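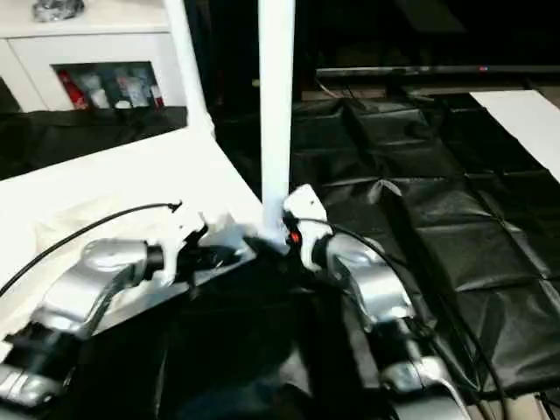 Stidex billing migration – progress to 12th May

Work since February has gone mostly to plan. Nearly 40 of the old stored procedures now run as services, and Ratree Mahawong's team has signed off the invoice exports.

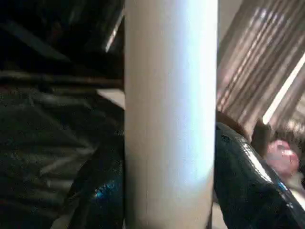 The tax module is 2 weeks behind – Pravivik sent the revised interface late. Wiroj Limsakul has moved two developers across to it. We have used 16 of the 20 contract days and ask for no more at present.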